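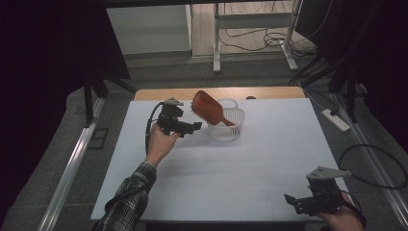

**Wood paddle brush keeps ending up half out of its basket – how do you store (and clean) yours?**

Posted by Nandini Unnithan, 25/01/2021

I have one hairbrush that I like and one place where it is supposed to live, and the two do not get along. The brush is a wide paddle with a reddish-orange wooden head and rows of pale bristles. The basket is a small white plastic mesh thing with a looped handle. Put together, they do what you see: handle down in the basket, head sticking up over the rim, leaning off to one side like it's waiting for a bus. Any bump and it goes over. I've tried it bristles first, which fits worse and collects lint from whatever else is in there. The basket normally sits on a shelf in the hall closet next to the towels, so hanging it on a hook is possible but I'd have to put up the hook, and I rent.

Second part, since I'm here. Somebody in my house believes the way to clean a wooden brush is to leave it in a sink of hot water overnight. I stopped them. Was I right to, or did I just start an argument over nothing?

---

**stundo_attic**

You were right. Don't soak wood. The finish goes cloudy, then the head can crack, and if there's a rubber cushion under the bristles the water gets in there and stays. I lost a good one this way and it smelled like a pond for a month before I gave in and threw it out.

What I do now:

1. Pull the hair out with the tail of a comb. Go across the rows first, then along them.
2. Mix a little shampoo into 300 ml of warm water in a mug. Dip an old toothbrush in that and scrub between the bristles. The hairbrush itself never goes in the mug.
3. Wipe with a damp cloth, then a dry one.
4. Leave it bristles down on a towel until the next day.

As for the basket, it's too light. A paddle brush carries its weight up in the head, so it's going to tip anything that small. Put something heavy in the bottom. I used a bag of 600 g of aquarium gravel, tied shut, under a folded washcloth. Ugly, but it has stayed upright through two cats.

---

**Avram**

just lay it flat?? on the shelf. next to the basket. mine has been on the shelf for years and nothing has happened to it

---

**zandemden_lou**

Avram has a point, though I suspect the basket is here to stay.

If you want to keep it, try tying the brush handle loosely to the basket handle with a hair elastic. You already own 10 of them and can find one. The brush still leans, but it leans in the same spot every time and doesn't take the whole thing down with it. For renters there are also over-the-door hooks that need no screws – hang the basket by its loop on one of those and falling over stops being an option.

On the cleaning I'd skip the shampoo unless the brush is truly grim. I comb the hair out every couple of weeks and wash it maybe twice a year, and I've had no complaints from the brush. Tell the sink person they can soak the plastic combs.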